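Search the notebook Search Go
Workshop notes, December
By the bench log keeper, Witon bindery
4 min read

Paste trials, continued. Started at 8.15 with the heating off, so the first batch was made in a cold room and should be read with that in mind.

The question left over from last month was whether the wheat paste is to blame for the boards warping on the Ochoa ledgers, or whether it is the grain direction of the new endpapers. I had assumed paste. I am less sure now.

Made up one batch to the usual recipe: 30 g of wheat starch to 200 ml of water, soaked, then cooked slowly with constant stirring until it went from milky to translucent. Sieved it 2 times once it had cooled. It was stiffer than I like. Let half of it down with more water until it dropped off the brush in a soft lump, and kept the other half stiff for comparison.

Cut test pieces from the grey board, all with the grain running head to tail. Covered one set with the Fivberg cloth and the other with plain paper. Same paste on both, same brush, same person brushing. Nipped in the small press, then moved to boards under weights with blotter either side.

Checked before lunch. The cloth pieces had pulled slightly towards the covered side, as expected with nothing on the inside to pull back. The paper pieces had pulled a good deal more. Lined the insides of half of each set and put them back under weight.

Grain check on the endpaper stock. The wrapper says long grain. I tore a strip each way and dampened a square on one side. The square curled the wrong way for long grain. Tried another sheet from lower down the packet and got the same result. Either the packet is mislabelled or the sheets were cut down from something larger and turned. That means every Ochoa volume we have endpapered from it has the grain running across the spine, and that would account for the wavy gutters as well as the warp.

Went through the shelf and pulled the finished volumes. The ones with the older endpapers are flat. The ones with the new stock are bowed, and the bow is worst at the fore edge. None of this has anything to do with the paste as far as I can see.

Things to do before any more are cased in:
- Mark grain direction in pencil on every packet when it is opened, whatever the label says.
- Put the remaining sheets of this stock aside for wrappers and waste sheets.
- Write to the supplier with the packet label and a torn strip.
- Ask Ochoa if they want the bowed volumes redone or pressed and returned.

Afternoon. Went back to the stiff paste. It is hard to spread thinly on the larger boards and starts to drag before the far corner is reached. On the spine linings it behaved well and grabbed quickly, so I would keep it for those. The thinner half is better for covering paper but gives more stretch, and the paper has to be left to relax before it goes down or it creases at the turn-ins. I gave it a couple of minutes and that was enough for the light sheet. The heavy one wanted longer.

Also tried a mix of paste and PVA on one spare board. Quicker to dry and flatter after an hour in the press, but I would not use it on anything that may need to be taken apart again. The Breltska job is on old paper and the client has asked for reversible work throughout, so that one stays with plain paste.
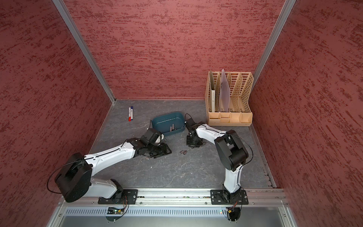 How long should a pasted board stay under weight before it is judged?

Overnight at the least, with the blotters changed after the first hour. A board looked at sooner will still be damp in the middle and may move again once it is out, so today's results are only a first reading.

Changed blotters at 3.30. The lined cloth pieces have come back nearly level. The lined paper pieces are better but still have a slight pull at one corner, where I think I missed a patch with the brush. Will redo that one.

Leather pared for job 172. The spine piece is down to an even thickness apart from one spot near the tail cap, which I have left alone as it is close to going through. Knife needs stropping more often than it did with the last skin. This one is greasy and clogs the edge.

Leftover paste is in the fridge, covered, stiff jar at the back and thin jar at the front. Throw both out if they smell sour. Test boards are under the large weight by the window, so please leave them there until I have looked at them in the morning.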